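Can a Machine Do the Chores Yet?
Final project report, Introduction to Automation
Submitted 2nd November

1. Why we picked this

Our group started with an argument about a video. A robot folded a shirt, put it on a pile and reached for the next one, and half of us thought home robots were nearly ready. The other half wanted to know how many shirts ended up on the floor before that one worked. We didn't settle it, so we made it our project.

The question we ended up with is narrower than the one we began with. We asked whether a two-finger arm can do simple jobs in a kitchen or a small store well enough that a person could walk away and do something else. The walking away is the part that matters to us. A machine that needs watching hasn't saved anyone any time.

2. What we did

We spent September logging trials in the teaching lab with an arm running a control program called Nimomix. We also timed people doing the same jobs by hand. For a look at real work we spent two mornings at Dambrauskienė, a bakery and grocery near campus, where we wrote down what the morning staff did between unlocking the door and the first customer.

We chose four chores:
Putting bread and rolls into a basket
Wiping a counter
Stacking cans on a shelf
Folding a dish towel

A trial counted as a success only if the job was finished, nothing was dropped or crushed, and no person touched anything after the start. We had to add the last rule in the second week, when we noticed we were nudging things back into reach without thinking about it and still marking the trial as a pass.

3. Results

We logged 309 trials in all. Of these, 190 met our rule, 67 failed outright, and the remaining 52 were stopped by one of us before the end. We counted stopped trials as failures in our discussion, though we know some people would leave them out. Leaving them out makes the numbers look a lot better, and we suspect that is why it gets done.

Cans went best. They are all the same shape and they don't squash. Towels went worst, and we gave up on them early. Bread was in the middle and was the most interesting, as no two pieces are alike. A grip that holds a long loaf can dent a soft roll. Turning the force down helped with the rolls, and then the heavier loaves slipped.

Speed was a separate problem. Our slowest student filled a bread basket in less time than the arm took to move one roll. On the median bread trial the arm needed 42 seconds per item. We didn't work out a cost per roll, but we doubt any bakery would want to see it.

4. What the sellers say

We read brochures for two systems, Fallar and Gokow. Fallar is sold as a kitchen helper for the home, and Gokow is meant for stocking shelves. Both use the word "autonomous" on the first page. Neither gives a failure rate, and neither says what happens when something is dropped. We wrote to both firms and asked. Gokow sent us the same brochure again. Fallar had not answered by the time we handed this in.

We don't think the machines are fake. We think the jobs are chosen carefully. An object in a known spot on a clear table is a fair test of an arm, but the shop mornings we watched were nothing like that – trays came out late, a customer knocked on the glass, and somebody had to move a mop bucket before anything else could start.

5. Weak points in our own work

We used one arm, and a newer one might do better. Our trials were short, so we can't say much about wear or breakdowns. We were also not neutral, and by the third week most of us expected failures. To limit that, two people scored each bread trial separately. They disagreed more often than we liked, mainly over what counts as a crushed roll. Next year's group should write that definition down before starting.

6. Bread handling
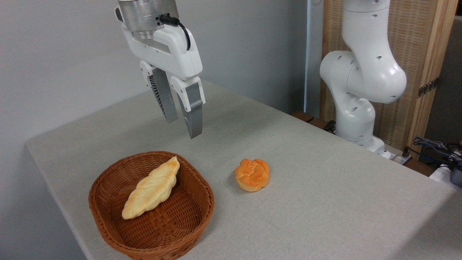
Would a small bakery save time today by handing its bread baskets to a robot arm?
Probably none, going by our trials. The arm is slower than a person at this job, and someone would still need to stay close by to pick up what it drops.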